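Sea levels and Plastcombe: your questions, our best go at them

4 min read

Is the village going to be underwater?
Parts of it, eventually, at spring tides. The lower car park already manages it twice a winter, and the ticket machine has stopped pretending otherwise.

How fast is the sea rising here?
Slowly enough to ignore over breakfast, quickly enough to bother your mortgage lender. Maarja Paju keeps the tide gauge readings and will show you the graph if you ask. She will also show you if you don't.

Wasn't there a worse flood before all this?
There was, in October, and your grandfather was right about the piano. One old flood doesn't cancel a trend, though. A higher sea gives every storm a head start.

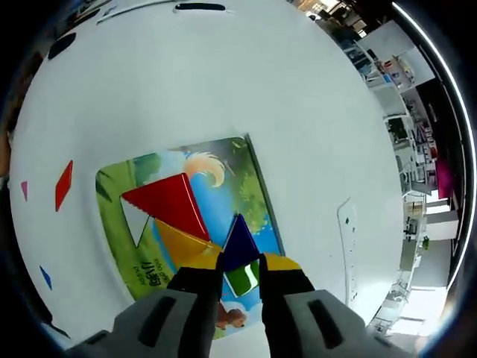 Can't we just build a bigger wall?
We had it priced. Sosina Weldu read the figure aloud at the October meeting and there was a long silence, then somebody asked about sandbags. A wall would also see off the beach within 16 years, and the beach pays for most things.

What about the saltmarsh?
Letting the sea have the two bottom fields would take the sting out of the waves. Ivars Sakalauskas, who farms them, is thinking it over and would like people to stop bringing cake.

Does my recycling help?
A bit. Do it anyway.

Where do I send a question you've dodged?
Leave it at the library desk, marked for Maarja. Replies take up to 12 days, longer if you've used green ink.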